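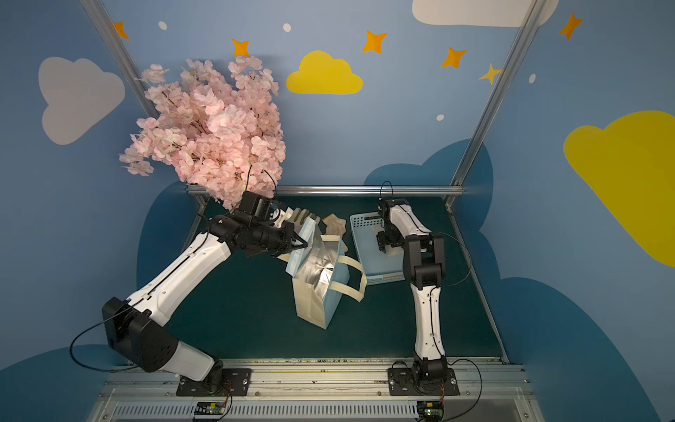

A gift bag has one job, and that is to stand up with its mouth open until you've put the present in. Most of them are bad at it. You set one on the table, turn around to get the present, and when you turn back it has lain down for a nap. The paper bag in the picture is standing up nicely, with its handles flopped over to one side, and if you peek in at the top you'll see a crinkled silver lining. That shiny stuff is there to look fancy.

## Why does a flat bag stand up at all?

Paper is floppy. Hold one sheet by its bottom edge and it bows to you like a very polite waiter. Now fold the same sheet down the middle, open it partway, and stand it on end. It stays! A fold makes paper stiff, and a gift bag usually has a fold running up each corner, like four skinny legs joined together by walls.

The bottom matters too. When the bag is shut, the bottom is folded up against one side. You have to push it down flat with your fist. Push all the way into the corners. If you only push the middle, your bag will have a round tummy and will tip over in front of your aunt.

## Heavy things first

Put the heaviest part of the present in first, right in the middle. A bag with its weight down low is hard to knock over. A bag with a jar of jam balanced on top of a pair of socks is a jam accident waiting for a carpet.

Soft things can go down the sides. They stop everything else from sliding around and rattling, and rattling is how people guess.

## What about a basket?

A plastic basket, like the light blue one, is much better than a bag in nearly every way. It stands up by itself and you can use it for years. It's also full of holes. Put a present in there and everyone will know what it is from across the room, so baskets are best for things that aren't secrets, such as oranges.

## Try it yourself

1. Open a paper bag and flatten the bottom.
2. Put a small can of beans in it. Give the bag a gentle nudge.
3. Take out the beans and nudge it again, just as gently.
4. Now put a sweater in the bottom, with the beans on top. Nudge.

Write down which one fell over first. Kenna Ritchie, age 7, did this in August and reports that the sweater one fell on the cat. The cat was fine, and has since moved into the bag.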